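Setting up your Stilimach home weather station
Part 2: Finding a home for the indoor console
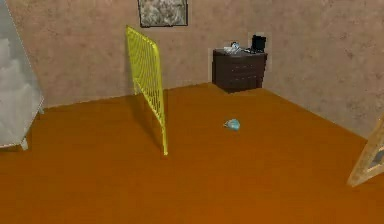 Does the console have to go in the same room as my router?
It can go in any room where the signal bars stay at two or more. Mine lives upstairs in the spare bedroom and the router is down in the hall.

Right, on we go. By now you should have the outdoor sensor out of its box with batteries in it (that was Part 1, and if you skipped the bit about fitting the batteries in the sensor first, go back and do it, I'll wait). In this part we'll choose a place for the indoor console, get it talking to the sensor, set your height above sea level and put it on the wall or on a shelf. I'd set aside an evening. I've done it in less, but I've also done it in a lot more, mostly by being in a hurry.

I wrote the first version of this guide for my neighbour Efren Tolentino, who had bought the same station as me and was getting nowhere with the leaflet. It has grown a good deal. Last revised 28 April 2023, to cover the newer console with the round button on the back.

What you'll need

The console and its mains adaptor
Three AA batteries for the console (these are only for back-up)
The outdoor sensor, switched on and in the same room for now
A small crosshead screwdriver
A pencil
A spirit level if you're hanging it on a wall
The bracket and its two screws, in the little bag taped inside the lid

Choosing the spot

The console has its own thermometer and humidity sensor, tucked behind the slots on the left side. It also holds the barometer. The barometer really doesn't mind where you put it, as air pressure is much the same in every room of a house, but the thermometer is terribly fussy! So when you pick a spot you're mostly keeping the thermometer happy.

1. Walk round the house and pick two or three possible places. Bedrooms, landings and studies are all good. Kitchens and bathrooms will give you humidity readings that leap about every time someone boils some pasta or has a shower.

2. Rule out anywhere the sun falls during the day. Check this in the morning and again in the afternoon if you can. My first spot was lovely and shady at breakfast and then claimed 31 degrees at teatime.

3. Rule out anywhere directly over a radiator, next to a lamp, or beside a telly or games console. A metre away is fine.

4. Go for an inside wall if you have the choice. Outside walls run cold in winter, and the reading will run cold with them.

5. Aim for chest height if it's going on the wall. Warm air collects near the ceiling and draughts run along the floor, so chest height gives you something close to what you feel when you're standing in the room.

6. Make sure there's a socket the lead can reach. It's shorter than you'd hope. Please don't run the lead under a carpet or through the hinge side of a door.

Note: The box says the sensor will reach the console from 100 metres. That's across an open field. Every wall takes a bite out of it, thick stone ones especially, and foil-backed insulation is the worst thing I've come across. Marilou Saludo, who tested these steps for me in her cottage at Jidonport, got a solid signal from the end of the garden in the front bedroom and not a peep in the back one, all down to the chimney breast.

Caution: Use only the adaptor that came with the console. The plug from the older Wotier display fits the hole beautifully but it's the wrong voltage. I know someone who has done this (me) and the console did not recover.

Pairing the console and the sensor

Do this with both of them on the same table, a good arm's length apart. If they're touching, the signal can be too strong and the pairing fails, which sounds daft but there you are.

1. Check the small red light on the sensor. It should blink every so often. If it doesn't, take the batteries out, wait a minute and put them back.

2. Plug the adaptor into the console, then into the wall. The whole screen lights up for a moment and then settles down to dashes.

3. Hold down SEARCH on the back until the little aerial picture starts flashing. On the newer console this is the round button. On the older one it's the long thin one marked with a wave.

4. Leave it alone. Don't press anything! The search runs for 300 seconds and any button press will stop it. Go and make a cup of tea.

5. Come back and look at the outdoor temperature. If there's a number there, you're paired. If you've still got dashes, press RESET on the sensor with a straightened paper clip and start again at step 3.

6. Now put the three AA batteries in the console. If you put them in earlier it isn't the end of the world, but the screen stays dimmer and it's harder to see what it's up to.

Note: The rain and wind figures will take longer to turn up than the temperature. Rain in particular shows dashes until the first update comes through. Give it half an hour before you worry.

Setting the time and your height above sea level

The clock is easy. The height is the thing most people leave out, and then they wonder why their pressure reading doesn't match the forecast. The barometer measures the air pressing on your actual house. Forecasts give pressure as if everyone lived on the beach. So the console needs to know how far up you are in order to do the sum.

1. Look up your height on a decent walking map or an online one. You want the height of the ground, and then add a few metres if the console is upstairs. It doesn't need to be perfect.

2. Hold SET until the hour flashes. Use the plus and minus buttons to change it, and press SET to move along to the minutes, then the year, month and day.

3. Keep pressing SET until you see ALT in the top corner.

4. Check whether it's asking for feet or metres before you type anything in. Press MODE to swap between them. Marilou's sister lives up on the moor road at 1,166 feet and put that in as metres, and for weeks her console predicted glorious sunshine through some of the worst rain of the year.

5. Press SET once more to save. The screen will beep and go back to normal.

Caution: If you leave the buttons alone for too long while you're in this menu, the console drops out without saving. Have your figure written down before you start.

Note: The little forecast picture (sun, cloud, rain and so on) is guesswork for the first couple of days. It works by watching the pressure rise and fall, so it needs something to look back on. Mine said snow on its first afternoon.

Fixing it in place

Before you drill anything, let the console spend a night in its new spot on a stool or a pile of books, with the sensor outside where it's going to live. If the signal bars are still good in the morning, carry on. If they're not, move the console and try another night. It's dull, I know, but I've got a row of filled holes on my landing that says it's worth doing.

For a shelf or a chest of drawers:

1. Fold out the stand at the back until it clicks.

2. Set the console so the slots on the left have a hand's width of clear air.

3. Loop the spare lead behind and tie it loosely. A tight coil gets warm.

For a wall:

1. Check for pipes and cables with a detector first, particularly above sockets and switches.

2. Hold the bracket up, level it, and mark both holes with the pencil.

3. Drill and plug the holes to suit your wall. The plugs in the bag are for brick. For plasterboard I use the Manalo spring ones, and they've held perfectly well.

4. Drive the screws in but leave them a little proud, hook the bracket on, then tighten.

5. Slide the console down on to the bracket. There's a soft click at the bottom. Give it a gentle tug to be sure.

Caution: Don't use sticky pads. The console is heavier with the batteries in and it'll be on the floor by Christmas.

If something isn't right

Outdoor reading drops out at night: usually tired sensor batteries. Cold weather finds them out. I change mine every November whether they need it or not -- lithium ones, as the ordinary sort sulk in a frost.

Indoor temperature looks too high: check for sun, lamps and that coiled-up lead. Then let it settle for around 2 hours before you decide it's wrong.

Clock keeps resetting: the back-up batteries are flat or one is in backwards.

Everything shows dashes: hold SEARCH again, as in the pairing steps. You won't lose your height setting.

Screen too bright for a bedroom: tap the top bar to step down through the brightness levels. The last one is off altogether, and a tap brings it back.

Part 3 covers putting the outdoor sensor on its pole and pointing it north. You'll want a dry day and somebody to hold the ladder.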